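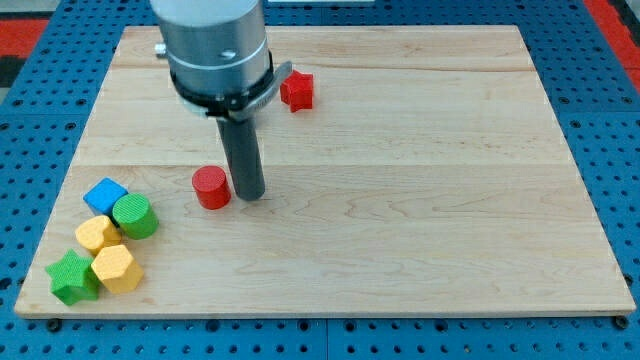 Can the shape blocks be washed in water?

It is better to wipe them with a damp cloth and dry them at once, and to keep the board itself away from the sink.

I put the question and the answer first, as the list rules ask, and the rest of my message is below for those who want to read more.

On 31 May 2021, a member of the Presach toy library list wrote:

> Hello all. We received a shape set from a family that moved away.
> The blocks are fine but sticky, and the board has a gray shadow
> where small hands were resting. I would like to put everything in
> a bowl of warm water with soap and be finished in ten minutes.
> Is this a bad idea? Also, how do you store such blocks? Ours came
> in a plastic bag with a hole, and I am afraid that the star will
> be the first one to disappear. It is always the star.
>
> And one more thing, do you give the board out together with the
> blocks, or only the blocks?

Dear list,

I have looked after the shape sets in the Isska toy library for 4 years, so I will try to answer in order.

About the bowl of water: please don't. I did it once with our old Nowicki set. The paint stayed on, but two of the cubes became rough on the corners and one cylinder did not stand straight any more. The board was worse. It bent like a slice of old bread and we could only use it as a tray for wet paint brushes.

What I do now is simple. I take a soft cloth, wet it, and squeeze it very well. One drop of dish soap is enough for the whole set. I wipe the sides first and then the top faces. If the top has a fine texture, as many of them have, the dirt sits in the small holes and the cloth goes over it without touching. For this I use an old soft toothbrush, with almost no water. Then a dry towel, and the blocks stay on the towel until the evening with some space between them.

For the gray shadow on the board, first try a white eraser, the kind from school. It takes away more than you expect. If the mark is still there, use very fine sandpaper, number 600, along the grain and with a light hand. Wipe off the dust. I do not oil our boards, but I know that the group in Clustier does it every July and they are happy with it.

About storage – a cotton bag with a string is good, but a flat box with a lid is better. The children see all the shapes when they open it, and we see when one is missing. Inside the lid I glue a paper with the outline of each piece. I also write the set number there (our newest is 927), so that a lost cube can find the way home.

We always lend the board together with the blocks. We tried it separately for 3 months and the parents kept asking us where the children should put the shapes. On a carpet the star falls over and the cylinder rolls under the sofa.

One question from my side: does anybody know a red paint that is safe for small children and has the same shine as the old one? I have a cylinder with a chip in it, and the paint I bought is too dark.

Greetings from Isska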